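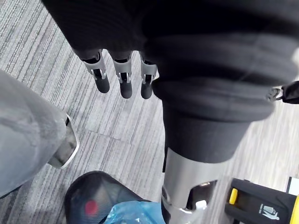

Okay, I've put this off since November, but a few of you asked what came out of our little household shopping survey, so settle in with a cuppa. It'll take me a few posts because I've never been able to say anything in one.

Quick background for the newer folks. I do shopper research for small food and homecare makers, the sort who can't afford the big panels. This one was for Putard, who make dish soap and laundry powder, and they wanted to know why people in smaller towns buy them once and then wander off.

We had 279 households keep a diary of everything that came in the door. Groceries, cleaning stuff, the emergency milk from the servo, the lot. Some kept it on their phones, and a lovely number kept it on paper with the receipts stapled in, which made my evenings longer but I do love a stapled receipt.

All up that gave us 1,170 shopping trips to go through. It's a small study and I'd never pretend it speaks for the whole country. Two towns, Plonommont and Mullau, plus the farms in between. If you live in a city your mileage will vary and I'd be delighted to hear how.

First thing. People told us in the opening interview that they were loyal to a laundry brand. Very firm about it! Then the diaries came back and the same people had bought whatever was on the end of the aisle. I don't think anyone was fibbing. I think we remember the brand our mum bought and count that as ours.

Dish soap went the other way. Hardly anybody claimed to care, and yet they bought the same bottle over and over, same scent, same size. One lady wrote "the green one" in her diary every single time and it took me two phone calls to work out which green one.

Putard's trouble, as far as I can tell, is the size of the pack. Their laundry powder comes in one big box, and in Mullau a fair few people walk to the shops. You'll try a big box once if it's on special. You won't lug it up that hill a second time if there's a smaller one sitting next to it.

(I've walked that hill with a big box. For research. I had a sit down at the top and a biscuit.)

Matei, who are a much smaller outfit, sell a little bag that fits in a coat pocket. It costs more per wash and people know it costs more per wash, several of them wrote that in the margin with a bit of a grumble, and then they bought it again the next fortnight.

Something I hadn't expected was how much the day's errands shaped the basket. When the trip was "chemist, post office, then shop", people bought light things and skipped the cleaning aisle altogether. Big homecare buys happened on trips with a car and usually with a second person along. I'd like to do a whole study on that — if anyone has money lying about, my inbox is open.

We also asked what people would do with an extra $100 for the month's household shop. Cleaning products barely got a mention. It was better coffee, meat from the butcher, and nice cheese, and one fellow who wanted 7 different mustards and listed them all by name. I've tried two of his and he's on to something.

What did I tell the client? Make a smaller pack, get it onto the lower shelves at the Plonommont shops where the old stock sits now, and leave the scent alone. They'd been keen to change the scent. The people who do rebuy are rebuying for the smell, they said so in the diaries, and I'd hate to see it messed with.

Someone asked about own-label. It's growing in the food cupboard, particularly flour, tinned tomatoes and oats, and much less so in anything that touches skin. Shampoo was the stubborn one. I'll do a separate thread on shampoo because I've got a lot of feelings about the shampoo pages.

A big thank you to everyone who kept a diary, especially through the school holidays when I know it was the last thing you wanted to do at the end of the day. The vouchers have all gone out. If yours hasn't turned up, send me a message and I'll chase it.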